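Community Help > Simulation and Teleoperation

How should an operator demonstrate picking up a mug that is lying on its side?

Our group at Platel is recording demonstrations in simulation by remote control. The upright mug task is complete. For the task with the mug on its side, operators disagree about whether to grip the handle or the wall. Guidance on a consistent method is requested.

Answer 1

The Urnby operator guide recommends the wall. Place one finger outside the mug and the other on the side of the opening, and pause before closing the gripper. All operators should use the same approach for the full set.

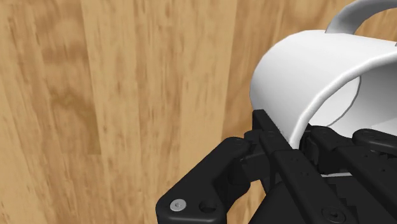 Answer 2

Either grasp is acceptable if it is labeled. At Tekleab we recorded 134 demonstrations with mixed grasps and no labels, and the trained policy hesitated between the two. We recorded the set again. Please also reduce the hand controller speed near the rim.

Answer 3

Same problem in our group. Restarting the controller helped.

Related questions
Replaying a demonstration at a lower speed
Butivach hand controller drifts after reset
When should a failed grasp be deleted?

Contact the moderators | Page last reviewed 3/23/21 | Back to top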